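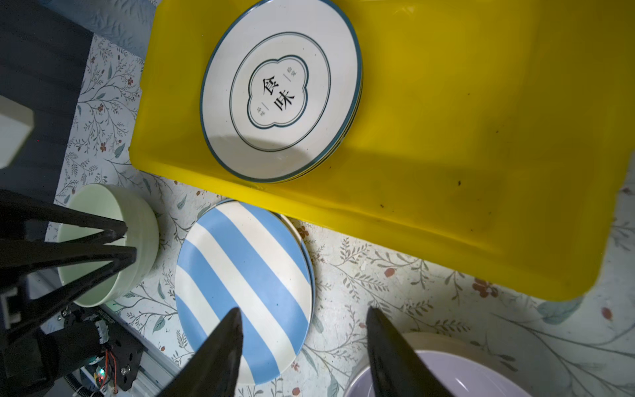

Figure 4. Matching plates stacked in a tray, with a second set beside it. Photo: Josphat Barasa

Papers > Household Studies > Kitchens and Crockery

4. How people stack: sets, nests and the half-filled tray

We came to this part of the study expecting it to be the short one. The earlier sections dealt with washing and drying, which people have strong feelings about and will discuss at length over a cup of tea, and we supposed that stacking would be a matter of a paragraph or two before we moved on to cupboards. In the end the stacking notes ran longer than all the others put together, and we have had to leave out a good many stories we were fond of.

The households in this section all belong to Clernodstead and Talstead, with one small group from Kernodley who joined in April after hearing about the diaries from their neighbours. There were 41 households altogether. Each kept a kitchen diary and wrote down, in whatever words came naturally, how the clean dishes were gathered up after a meal and where they were put before they went away. We received 1,002 entries that mentioned a stack or a pile of some kind. A few households drew little pictures in the margins, which were a great help and which we would encourage in any future work of this sort.

4.1 Stacking by set

The commonest habit was what we have called stacking by set. Plates of one pattern go on plates of the same pattern, and a new pattern means a new pile. Figure 4 gives the general idea: the teal-rimmed plates are together in the tray, and the plates with blue and white stripes have a pile to themselves outside it. People who stack this way often described it as something they had never decided to do. One diary from Talstead put it that the plates "want to be with their own family", and another said that a mixed pile looked to her like a job somebody had walked away from.

There is good sense in the habit, whatever its origins. Plates from one set have the same curve, so they settle into each other and the pile stays low and steady. They also tend to live on the same shelf, and a pile that is already sorted can be lifted across in one go. Against this, stacking by set takes up more bench than any other method, and in the smaller kitchens the diaries are full of piles balanced on the stovetop, on the bread box, and in one memorable case on a closed piano in the next room.

We had thought that households with more patterns would give up on sets sooner. They didn't, or not in any way we could see in the entries. Some of the most devoted set-stackers had crockery from three or four generations and could tell us which aunt each plate had come from.

4.2 Nesting

The second habit, nesting, ignores pattern and goes by size. The widest thing is laid down first and everything that will sit inside it follows, so that a single column might hold a dinner plate, a cereal bowl and a smaller bowl on top of that. Nesters were a minority in our group but a very cheerful one, and they wrote longer entries than anybody else. What they liked was that one person's dishes, or a whole small supper's worth, could be carried in two hands.
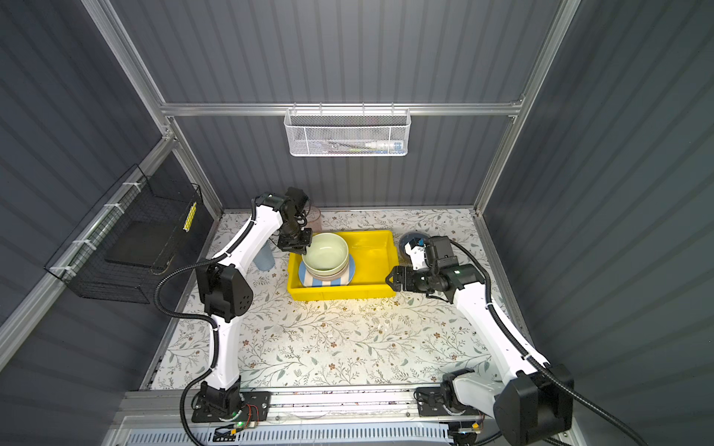
Josphat Barasa, reading an early draft of these pages, felt we had been too kind to the nesters, and said that in his experience a bowl put away inside another bowl is a bowl that will not be found again until somebody moves house. He would have liked us to say more about damp as well, because a bowl nested before it has dried properly traps the water under it, and the ring it leaves on a plate below is the devil to shift. We have taken the point about damp and added it to the notes on drying in Section 3. On the matter of lost bowls, the diaries do bear him out a little, although most of the nesters treated their stacks as something for carrying and took them apart again at the cupboard door.

It is worth saying that the two habits sit side by side in many homes. A household that stacks its plates by set will very often nest its bowls, and think nothing of it. Bowls have the shape for it, and few people have a shelf wide enough to lay them all out singly. Mugs and cups belong to neither camp. They were nearly always left until last and then carried by the handles, if they had handles, and otherwise tucked in wherever a gap could be found.

4.3 Trays, and the space left in them

We had not asked about trays at all, which was an oversight on our part, and it was the diaries that put us right. A tray changes how people stack. Without one, the pile goes wherever there is room. With one, the edges seem to settle the question, and people begin thinking about left and right, about what goes near the rim, and about whether the whole thing can be picked up without everything sliding to one end.

The curious part is how seldom the tray was filled. Again and again the entries mention a stack at one side and the other side left bare, even when there were more dishes waiting. When we rang a handful of households to ask about this, the answers varied a great deal. Some said they were keeping room for the glasses. Some said a full tray was too heavy for them. One man in Kernodley thought it over for quite a while and then told us that he had simply always started on the left.

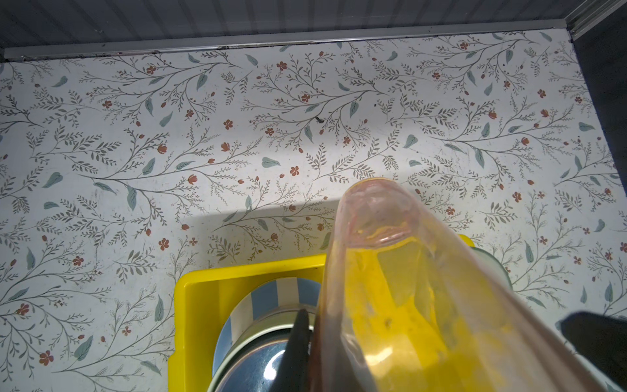 A related habit, and one we would dearly like to follow up, is the use of a single deep piece as an anchor. Several diarists put their tallest or heaviest container into the tray first and arranged the rest against it, and they were firm that it should never go in last. Five of the Clernodstead households had a particular pot or canister for the purpose and knew it by name. The deep piece doubled as a holder for spoons and small lids on the way to the drawer, and at least one family had been using theirs this way for so long that the children had no idea it was meant for soup.

Raised sides matter too. Diarists with flat boards in place of trays wrote a good deal more about things slipping, and they kept their piles shorter. We can't put a proper figure on the difference, as our households were free to describe height however they liked ("up to the sugar tin" was a favourite), and the comparison would need somebody to go round with a ruler. The Tavares diaries, which we turn to in the next section, were kept on printed sheets with a space for height, and they should let us say something firmer about it.

Filed under: Kitchens, Crockery, Everyday Tidying

Related papers
Drying Racks and Tea Towels in Talstead Homes
The Tavares Diaries: A Guide for Readers
Where the Lids Go: Storage in Small Kitchens
Shared Cupboards in Clernodstead
Notes on Keeping a Kitchen Diary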